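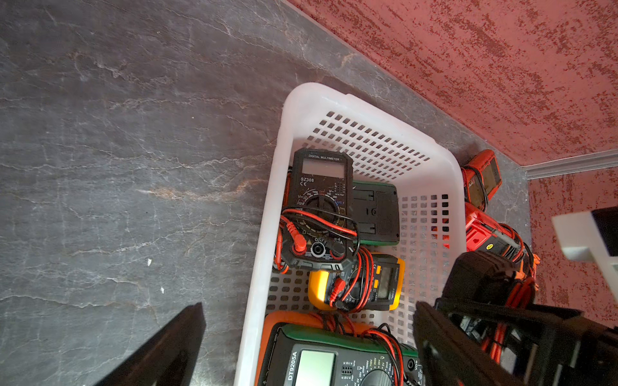 Basket and meters from the wrist camera. Test leads tangled over the meters.

Cell notebook, November 2021
Working rules for the two-arm cell, revision after the Ninosano review

I write down the rules again from the beginning, as the old page from August has so many corrections in the margin that the people from the Temba group asked me which line is valid. From now on only this page is valid. If you change something, please change it here and put your initials next to it.

The task is the same as before: meters go into the white basket and come out of it, with one arm or with both. The meters are old ones from the Odby store and they are used only as objects to grasp. Their leads are the difficult part. A housing is rigid and the gripper holds it well, but a lead can go under the rim, around a finger, or through the mesh of the basket, and then the arm pulls on something which the operator did not want to pull.

Before power on

1. Test leads stay in the jacks or stay out of the cell. No single leads on the floor.
2. Batteries are out of every meter before it enters the cell. The person who removes them writes it in the log, with the name of the meter as it is printed on the front. If nothing is printed, write the color of the housing. "The green one" is not enough when there are several with green parts, so write also the color of the holster.
3. No measuring with these meters, also not "only for a quick check". For a real measurement take a meter from the bench drawer. The cell meters are dropped and pressed many times, and I do not trust their insulation anymore.
4. Look at the cables of both arms from the base to the wrist. A cable must follow the arm with enough slack for the elbow, and it must not lie where the other arm comes down.
5. Try the stop button. Really press it, and reset. Looking at it is not a test.

I propose to keep point 5 for every session and not only for the first one of the day. It takes very little time. In the seven sessions I looked through for this revision, the log has the stop test written in only two of them. Maybe it was done in the others too, but from the log we cannot know it.

During the run

6. Hands are out of the enclosure while any arm is enabled. This includes the arm which is parked. A parked arm is an enabled arm until the log says it is disabled.
7. Only one arm may pull on an object. The second arm can hold the basket or wait. If both grippers have the same lead, the operator opens the one which took it last.
8. When a lead hangs from the gripper, lift straight up and slowly, and stop above the rim. Look if the other end is free. Then continue, or go down again and open.
9. The fingers may touch the rim of the basket, but we do not push the basket with a closed finger. It slides easily on the stone pattern floor and the loose meters around it are then in the way.
10. If something goes wrong with the cable of an arm, stop with the button and do not try to drive out of it.

About point 8 there was a discussion. Our colleagues at Temba find it too slow, and they say that the wrist camera shows well enough if a lead is caught. I do not agree completely. From the wrist you see the top of the basket very well, with the dials and the looped leads, but the finger parts cover one side of the basket and the cables beyond it. The fixed camera has the opposite problem: it sees the whole floor, but an arm can stand in front of the meters. So the operator should look at both views before going higher than the rim — this is my addition to the rule, and I think it costs less time than a meter pulled over the edge.

Also for the free meters next to the basket: they are allowed to be there, it is part of the task. But the operator looks where they are before the elbow goes down, above all the ones behind an arm link.
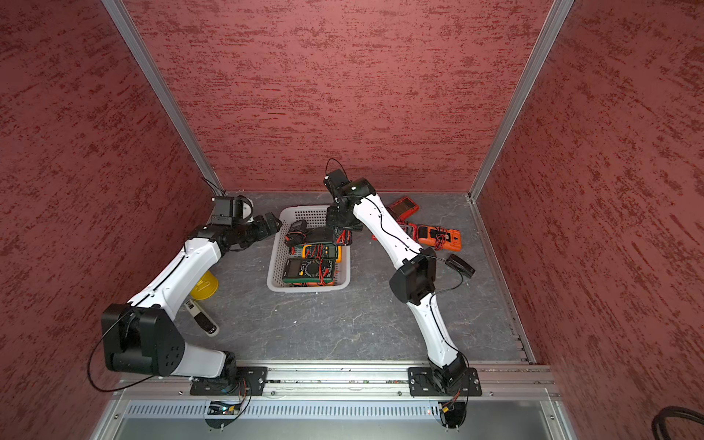

After the run

11. Open both grippers above the floor or the basket, never with an object hanging. Then park, disable, and write "disabled" in the log.
12. Untangle the leads by hand before the next person comes. I know it is boring work.
13. Check the leads for cuts near the probe. A lead with a cut goes to scrap together with its partner, so that we have no mixed pairs.
14. Write down every stop, also when the reason was small. "Stop, lead around finger" is enough.

So the list has now 14 points. The August one was shorter, but it had long sentences with several things inside, and the reviewer from Ninosano asked to have one action for one number. I followed this where I could. Point 9 is still two things, I see it now.

Open questions

Do we need a written load limit for pulling on a lead? The Prosgate handbook for the cell gives limits for the arm and for the gripper, but a lead is neither of these. For the moment I use the feeling of the leader arm, which is difficult to write as a rule. I will ask if the Temba group has any number from their own trials.

Color of the log entries: some use red for a stop, some for a note. Please use red only for a stop.

To do: print this page and fix it beside the cell, take away the August one. Send a copy to Odby together with the list of meters without battery. Divide point 9 and then correct the numbers after it, also in the log template.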